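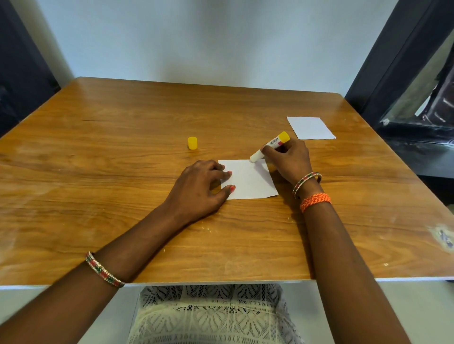

Keeping a paper journal of a town I don't like

I moved to Clastthorpe in October for reasons that made sense in a spreadsheet. It has one traffic light, two places that sell mattresses, and a river that smells like a coin purse. By the second month I was complaining about it so much that my friends stopped picking up the phone, so I bought a notebook and started complaining to that.

The notebook is a Mendeo, 200 pages, gray cover, and it cost more than dinner. I had a theory that an expensive notebook would make me write better things in it. Page one says "rained, bank closed." Page two says "bank open, still rained."

Somewhere in the winter it stopped being a diary and turned into a scrapbook, a word I avoided for weeks on account of the stickers and the scissors with the wavy edges. I don't own the scissors. I do now keep receipts. I have the ticket stub from the bus to Derese, which takes 19 minutes on the timetable and as long as it likes on the road. I have a flyer for a lost parrot and a later flyer for the same parrot with a bigger reward. I have the menu from the Brondutura, the only restaurant here open past nine, where the soup of the day has been lentil on every day I've eaten it.

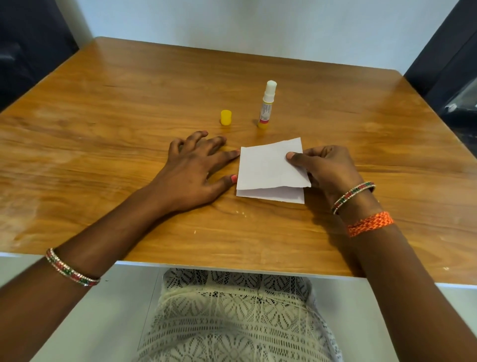 Do you have to write in it every day?

Once or twice a week is plenty. I tried daily and got 21 entries in a row on the subject of what I had for lunch, and reading them back was like being trapped in an elevator with myself. These days I let the scraps pile up in an old envelope and deal with them when the envelope won't close.

What I write next to the scraps is short. Where it came from, who was rude, what the weather was doing. If I try to have a thought about it I end up with half a page on The Nature of Small Towns, and those pages are unbearable a week later. The menu page just says "lentil" with the month, and then under it "lentil" with the next month. I'm fond of that page.

The town has not improved, by the way. They've dug up the street by the post office twice and both times filled it back in a little higher, so there's now a sort of ramp. But I've started walking home the long way in case there's something worth picking up - a leaflet, a raffle ticket, a shopping list somebody dropped. (Best one so far: "eggs, bulbs, apology card.") It's hard to stay properly annoyed with a place while you're going through its litter with interest.

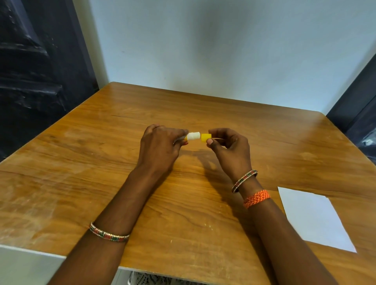 I should say something about the thickness problem. A notebook is built to hold its own pages and not much else, and mine now fans open like a startled bird. I've got a rubber band on it. The band has left a groove in the cover, which bothers me more than it should given what I paid.

The next one will be bigger. The stationery store in Derese has a ledger with 900 pages, meant for some kind of accounting that I assume died out with hats. I've picked it up three times and put it back three times. At my current speed it would take me well past the end of my lease, and buying it feels like telling the landlord something I haven't decided yet.

In the meantime I've got a few pages left in the gray one, and the parrot has a third flyer out. The reward has gone back down.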